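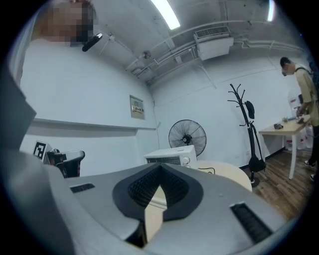
A white ledge along the wall, with a small panel of switches or labels mounted nearby.

How to Pack for a Week-Long Cruise in One Carry-On

I used to drag the biggest suitcase I owned up the gangway, and then spend the first night trying to shove it under the bed. Now I sail with a single carry-on and a small day bag, and I love it! My last trip was 7 nights out of Allmont with stops at Wostmont and Urnum, and I walked off the ship while other people from my deck were still looking for their luggage in the terminal.

Before you start, look up two things: your cruise line's dress code and the list of banned items. Irons and candles are on nearly every banned list, and a lot of lines now refuse power strips too.

Step 1: Lay out the clothes, then put some back
Pick one dark color and one light color and stick to them. For a warm-weather week I take four tops, two pairs of shorts, one pair of long pants, one dinner outfit, two swimsuits and a light sweater (the dining room is always freezing, so please take the sweater). If a shirt only goes with one other thing, it stays home.

Step 2: Settle the shoes
Shoes are where most bags go wrong. Wear your walking shoes on travel day and pack one pair of sandals and one flat pair for dinner. Stuff socks and chargers inside the dinner shoes.

Step 3: Roll, then fold
Roll T-shirts, shorts and swimwear as tightly as you can and line them up along the bottom of the bag. Dinner clothes go on top, folded once over a sheet of tissue paper. I've tried packing cubes and like them fine, but two is plenty!

Step 4: Plan one laundry day
This is the trick that makes the whole thing work. Check whether your ship has a self-service laundry room or a wash-and-fold bag, and pencil it in for the middle of the week. My line charged 79 for three bags' worth as a package, so I skipped that and washed in the sink with a travel bottle of detergent. Roll wet things in a towel and stand on it before you hang them up, and they'll usually be dry by morning.

Step 5: Bring magnets
Most cabin walls are metal under the paneling. A few strong magnetic hooks will hold hats, lanyards, damp swimsuits and the daily schedule, and they weigh next to nothing. Test one gently first, as some newer cabins use a different wall material.

Step 6: Pack the day bag for boarding
You may not get into your cabin until 2 in the afternoon, and the pool is gloriously empty before then! Keep these on you:
Passport and boarding pass
Any medicine you take
Swimsuit and sunscreen
Phone charger
A refillable water bottle, empty

Step 7: Weigh it
If you're flying to the port, check your airline's limit. My bag is a soft-sided Akl, and the morning I left it was 600 grams under. I used that up on a second paperback and have no regrets.

For a cold-weather sailing, swap the shorts for thermal layers and wear your coat on the plane. The rest of the list stays the same, including the hooks.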